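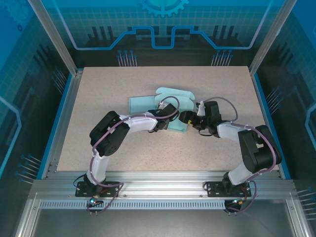 I spent most of this morning at Westard's open shop day, watching grippers get compared, and I came home with a notebook full of opinions, so bear with me. The company has been telling people since December that it would put its two favorite sets of fingers through the same job and let the rest of us look over its shoulder. The job is folding a small carton from a flat blank, which sounds like nothing until you try to get a machine to do it. The blank they were using when I walked up was a light turquoise one, partly unfolded, with two arms working in close over it, and I stood there for far longer than I'd planned! Every panel wants to spring back. Every flap wants to go in at a slightly wrong angle. I've folded plenty of shipping boxes at my own kitchen table and said a few bad words doing it, so my sympathies were with the arms from the start.

The two finger designs go by the names Devcombe and Druminska (shop names, I was told, and there's a story behind them that I never did get). Devcombe is the stiff one. It grabs a panel and that panel stays grabbed. Druminska gives a little when it presses on something, and the idea is that it can slide along a crease without digging into the board. On paper I'd have picked Druminska every time. After a morning of looking over shoulders I'm less sure, and I think a few of the Westard people are too.

So what's the news? Westard says it has now logged 3211 folds across both designs, and it's going to publish the whole log, failures included, once it's been tidied up. That's the part that got me out of bed. I've read plenty of gripper write-ups that show you one lovely clean fold and leave it there, and what I want to know is what happens on the ugly ones. Does the flap tear? Does the board skid? Does one arm let go before the other one has it? The log has a note for each of those, plus a general-purpose entry for "stopped by hand," and I'm told that last one gets a lot of use.

They wouldn't give me a score for either design, and I did ask (more than once, sorry). What I got was a general feeling from the floor. Devcombe does better at the first big fold, where you need to hold a wide panel still and push. Druminska does better at tucking, where being too firm bends the flap and ruins everything behind it. Somebody suggested putting one design on each arm and I thought that was pretty clever, but it makes the control side messier, and the controller is already the thing people grumble over most.

About that controller. It's a package called Whitlock, and the shop moved to version 11 partway through the trial. Anybody who has ever changed two things at once in a test is wincing right now, I know. Westard's answer is that the log marks which version ran each fold, so you can split them out yourself. Fair enough! I'd still have liked to see one version all the way through. The newer one is meant to be gentler when the arms get close to each other, and with both of them reaching over something as small as a carton, they get close a lot. I heard from one side of the room that it's a big improvement and from the other side that it's mostly slower. Both can be true, I guess.

The other thing they're trying out is where to put the cameras. You can look at the whole job from a fixed spot, or you can look from down at the wrist, and the two give you very different ideas of what's going on. The fixed view tells you where the carton is. The wrist view tells you what the fingers are up against, at least when there's something between them, and the rest of the time it gives you a whole lot of tabletop. I hadn't thought much before about how busy a tabletop can look from that close. A plain surface would be easier on the software, I'm guessing, but the people at Westard say they want the thing to cope with a regular speckled one, and I like that they're stubborn on it. Real packing benches are scratched and spotty and have tape stuck to them.
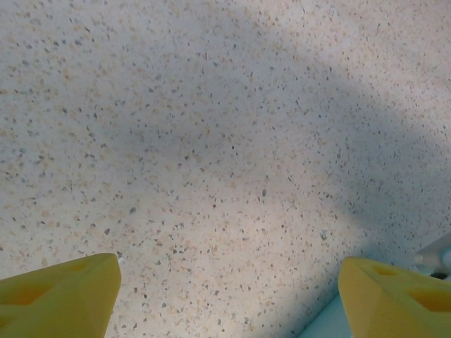
One reader who got my quick note about the visit wrote back within the hour to say that I was giving the fingers too much credit and that the wrist camera was the real story. Swap the fingers all you want, the reader wrote, but if the software can't tell a crease from a shadow you'll be stopping it by hand forever. The same reader wanted to know if the published log would say which camera view was in use for each fold, and thought the whole comparison would be a lot less useful without it.

Good question, and I passed it along. The reply from Westard was that the camera setup is written down by session and not by fold, so you'd have to match them up by time. Not ideal! I've asked if they'd think about adding a column before the log goes out, and they said they'd look into it, in the tone people use when they might or might not look into it.

For anybody wanting to try this at home or at a small shop, the drawings for both sets of fingers are supposed to come out with the log. I've got a printer and a stack of blanks waiting, and I plan to start with Druminska, mostly to see if I can get it to tuck a flap without chewing up the corner. There's another open shop day planned for the spring, with a thicker board next time, and Westard says sign-up will go through the same page as before. I'll post the date when they give me one.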